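Grotis hand-held gripper: jaw stops before full close, then width reading jumps

Posted in Grippers and End Effectors
Tags: encoder, calibration, Bellex, hand-held

We run two hand-held Grotis grippers with the Bellex logger, firmware build 2889. The task is picking up a round woven basket and moving it to a marked spot. Since Wednesday one of the two has shown a repeatable fault. The jaw closes normally to a reported width of 63 mm and stops there for a moment. The reading then drops to zero in a single sample while the fingers are still visibly open. The logger writes error 516 and marks the rest of the take invalid.

What I have done so far: power cycled the unit, repeated the zero routine with the jaw empty, replaced the data cable, swapped the loggers between the two grippers. The fault stays with the gripper. It does not appear when I close the jaw on nothing. It appears on most grasps of the basket, and more often when the wrist is rolled.

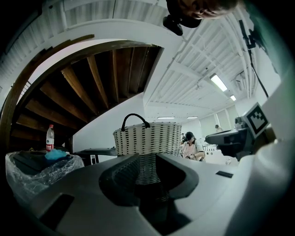
Basket seen past the jaw, second unit and its marker at right.

The marker is tracked without dropouts during the fault, so pose data is fine. Only width is affected. Is this the encoder, or something upstream of it?

flondau_bench

Error 516 is an encoder error. Replace the encoder. We had the same code in July and a new board fixed it.

tk_mech

I would not order a board yet. 516 is raised whenever the width changes faster than the fingers can physically travel. A bad encoder will do that, but so will a magnet that has come loose on its shaft, and the second case is more common on units that have been dropped.

Your load dependence points the same way. With the jaw empty there is very little side force on the finger carriage. Once an object is between the fingers and the wrist is rolled, the carriage tilts slightly and the air gap at the magnet opens. If the gap goes past the limit, the sensor loses the field and the firmware reports zero.

To check:

Switch the unit off and remove the battery before opening it. The return spring is under tension even with the jaw closed, so keep fingers out of the slot.

Take off the rear cover (3 screws) and look at the magnet from the side. It should sit square to the board. Any wobble you can feel with a plastic probe is too much.

If it is loose, clean off the old adhesive, reseat it and let it cure overnight. Refit the cover, then run the full calibration. The zero routine alone will not correct the scale.

If it is tight, put the unit back together, hold the jaw half open and press sideways on one finger while watching the raw count. A jump with a firm magnet means the board or its connector.

Discard the affected takes from the first width jump onward. Interpolating across it gives you a grasp that never happened.

assuncao_lab

Same symptom on one of our Assunção units, different cause: the flat connector at the board was only half latched. Takes a minute to check while the cover is off. Also look at the wire where it passes the hinge. Ours had a shiny spot on the insulation.

rig_notes

Followed the steps from tk_mech. Magnet was loose and could be turned by hand. Connector was fully latched. Reseated the magnet, adhesive is curing now, calibration tomorrow morning.

flondau_bench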